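Ticket 666 — Donen cell, gripper drops shuttlecocks
Opened by: Hafþór Overgaard
Status: waiting on parts

Cell fumbles the cork on pickup. Happens mostly after lunch, so naturally I was blamed first.

Reset the controller. No change. Reset it again, with feeling. No change.

Indrek Avotiņš: Check the left finger pad screws before you reset anything else. Raudsepp had the same trouble in October.

Hafþór: Lower screw on the left pad turned by hand. Tightened it, rehomed, ran 18 picks. Dropped two — better than this morning, worse than my nephew.

Indrek: Then it's pad wear or the open width. Send me a wrist view with the fingers open. 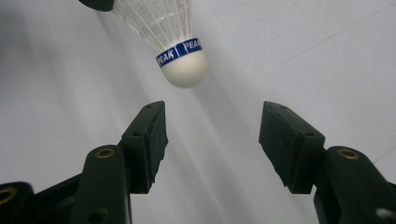

Wrist view, fingers open, cork above the gap.

Indrek: Pads look dusty. Wipe both, set the open width back to the Skastdale value and run 400. New pads ordered anyway.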